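Visit report: Saverard bin-picking package, demonstration at Kiltodach

I went to the Kiltodach site in July to see the Saverard picking package before we decide whether to ask for a quote. Rosalba Ferri ran the demonstration and answered most of the questions. Nomvula Mthembu joined for the part on integration and support. The visit lasted 3 hours including the safety briefing, which is given at the front desk and has to be signed.

What is being sold

Saverard is a software and tooling package. The buyer supplies the arm, or orders one through Kiltodach at list price. The package includes the grasp planner, a camera with its mount, a small industrial PC, and a license for one cell. Gripper fingers are quoted separately. The planner is intended for mixed items that have not been modeled beforehand, and that is our case. Our returns line at Zakisano handles whatever customers send back, and we gave up keeping CAD files for it a long time ago.

The nearest thing we have looked at is the McAlister unit, which needs a taught model for every item. McAlister is faster on known parts. On unknown parts it stops and calls the operator.

The demonstration cell

Kiltodach keeps a bench cell for visitors. It is a development setup and does not have the guarding that would ship with a production system. Visitors stand behind a taped line and the arm runs at reduced speed, so none of the cycle times I noted should be carried over to our own planning. I asked for full-speed figures on the same task and was told they would be sent in writing.

The bin holds a few unrelated household and toy items. Ms. Ferri said the selection is changed between visits, and that the aim is to mix hard and soft surfaces, clear plastic, and shapes with no obvious flat side to grip.

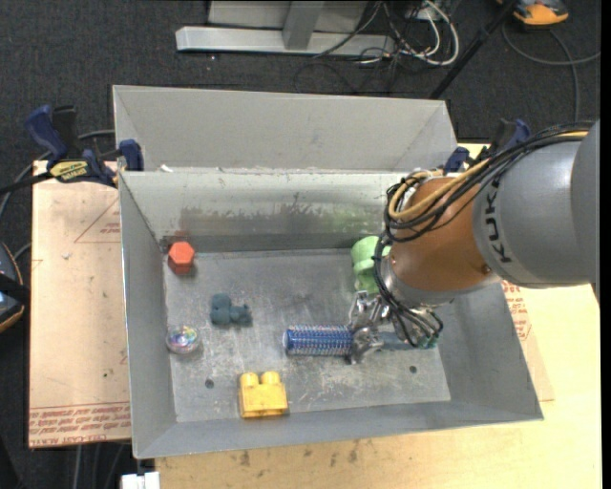

The planner works from a single depth capture before each attempt. It ranks candidate grasps, discards any that would bring the fingers into contact with a wall, and sends the best of the remainder to the arm controller. The ranking can be viewed on the operator screen as a colored overlay, which I found more useful than the sales sheet suggests. When a grasp is rejected the screen gives the reason in one line, for example "wall clearance" or "low confidence depth."

Clear items are the known weak point. Depth data on transparent plastic is poor with this camera, and the planner falls back on the outline from the color image. Ms. Ferri did not try to hide this. Of the 13 attempts I logged, 2 failed, both on transparent items. In each case the gripper closed on nothing, the arm backed off, and a new capture was taken without anyone touching the controls.

Items close to a wall or in a corner are handled by a separate routine that nudges the object toward the center first. It can be switched off. I would leave it on for general goods and off for anything fragile.

Integration

Ms. Mthembu covered the controller side. The package talks to the arm through the manufacturer's own external control option, which has to be licensed if it is not already on the controller. Ours is not. She recommended checking the controller software version before ordering, as older versions need an update that only a service engineer can carry out.

Bins need to be fixed in place. A bin that shifts after the capture makes the grasp coordinates wrong, and the software does not check for this between capture and pick. Clamps or a simple locating fixture will do. Our totes arrive on a roller conveyor, so we would need a stop and a side pusher - not included in the quote.

Finger wear was discussed briefly. Kiltodach suggests an inspection every 400 operating hours. Spare fingers are held in stock, but I was not given a price.

Open points

Full-speed cycle times, in writing, for mixed items.
Price and lead time for fingers.
Whether the license moves with the PC if we relocate the cell.
Performance on polybagged goods. There were none in the demonstration, and bags are a large part of our returns.

Ms. Ferri offered to run a box of our own items if we ship it ahead of a second visit. I have asked the returns desk to set aside a carton, with bags included.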